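Home | News | Programs | Get Involved | Newsletter Archive | Contact

Canned Goods Appeal: Guidance for Households and Partner Groups

The Kellside Community Pantry will open its annual canned goods appeal in August. Donations will be received at the Chambi Street entrance from 11 a.m. until the close of the pantry each afternoon. Last year's appeal brought in 2000 cans, and 242 households received at least one parcel from the shelves it filled. The pantry extends its thanks to all who contributed.

Members will notice a change in what is being requested. In previous years the appeal asked simply for canned food of any kind, and the result was a large supply of soup and beans and very little fruit. This year donors are asked to give first consideration to canned fruit and canned vegetables. Oranges, peaches and pears are particularly welcome, preferably packed in juice or light syrup. Among vegetables, the pantry is short of carrots, sweet corn and mixed vegetables. Low-sodium varieties are appreciated but are not required.
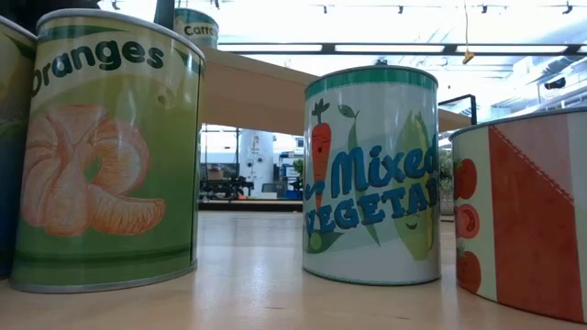
Cans should be of ordinary household size. Very large catering cans are difficult to place in a family parcel and cannot be divided once opened, and donors who have them to give are asked to telephone the office first so that they may be directed to the Tukiteck Hall lunch program. Cans with dented seams, swollen ends or rust along the rim cannot be accepted. A small dent in the side of a can is not a cause for concern. Labels must be complete and legible, with the ingredients showing, as several households served by the pantry manage food allergies.

All donations are checked on arrival and sorted on the long table before shelving. Fruit is placed on the upper shelves and vegetables directly beneath, with labels facing forward and the earliest dates at the front. Households choose their own items, and a shelf on which every label can be read from the aisle allows them to do so without assistance. Groups delivering more than 2 boxes are asked to separate fruit from vegetables before they arrive – this saves a good deal of handling at the door.

The pantry is grateful to Jedeo Printing for supplying this year's collection boxes, which may be picked up from the office at any time during opening hours. Schools and clubs wishing to host a box should give the name of one adult who will be responsible for its return.

Questions about the appeal should be addressed to Assunta Testa, Pantry Coordinator, at the Kellside office. Requests for large-print or translated copies of the donation list may be made in person or by telephone.

Sign up to receive this newsletter by email. You may unsubscribe at any time.

Copyright Kellside Community Pantry. All rights reserved. | Contact us | Back to top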